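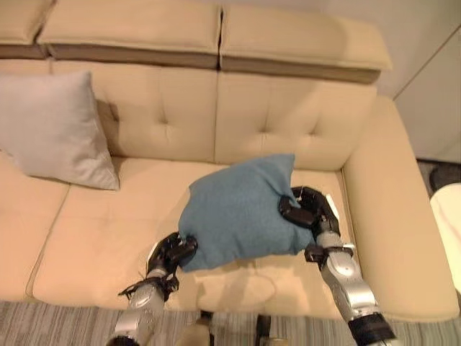
貸出住戸のソファの手入れと退去時の確認手順

ヴィトモント管理事務局
最終改訂:2022年4月22日

本ページは、家具付き住戸「フアンカ」にお住まいの方を対象に、備え付けソファの日常の手入れと、退去時に必要な確認について定めたものです。対象となる住戸は40戸です。

1. 用意するもの
柔らかい白布を3枚、ブラシ付きの掃除機、中性洗剤、ぬるま湯を用意してください。漂白剤、シンナー、研磨剤入りの洗剤は使用できません。

2. 張り地の確認
張り地の種類は、入居時にお渡しした備品台帳に記載しています。台帳が見当たらない場合は、作業を始める前に事務局へお問い合わせください。見た目や手触りだけで判断することはお控えください。

3. ほこりの除去
クッション類を座面から下ろし、掃除機を弱に設定して、背もたれから座面へ順にかけます。ボタン留めのくぼみと縫い目は、ブラシの先で軽くなぞる程度にとどめてください。強くこするとボタンの糸が緩むことがあります。 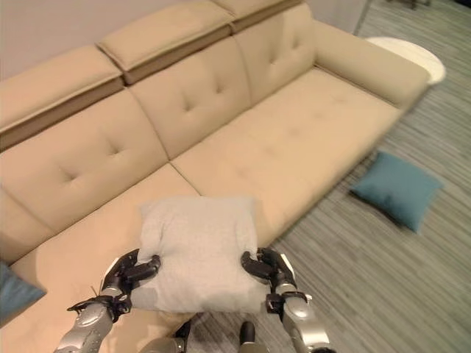 ヘッドレスト付きソファと薄い灰色のクッション

4. 拭き取り
革および合成皮革の場合は、布をぬるま湯に浸して固く絞り、一定の方向に拭いた後、乾いた布で仕上げます。布張りの場合は、薄めた中性洗剤を布に含ませ、汚れの外側から中心に向かって軽くたたきます。いずれの場合も、目立たない箇所で色落ちの有無を確かめてから行ってください。

5. 乾燥
窓を開けて自然乾燥させます。ドライヤーや暖房器具の温風を直接当てないでください。完全に乾くまでクッション類は戻さないものとします。

6. 退去時の確認
退去の3日前までに、ソファの状態を様式597に記入し、事務局へ提出してください。破れ、しみ、縫い目のほつれがある場合は、位置と大きさを併記します。通常の使用による色あせは、記入の必要はありません。立会い確認は設備担当のヘンドリック・ムルダーが行います。

なお、3月の改訂により、専門業者による洗浄の申込先はスティセルに変更されました。申込みは事務局を通じて行ってください。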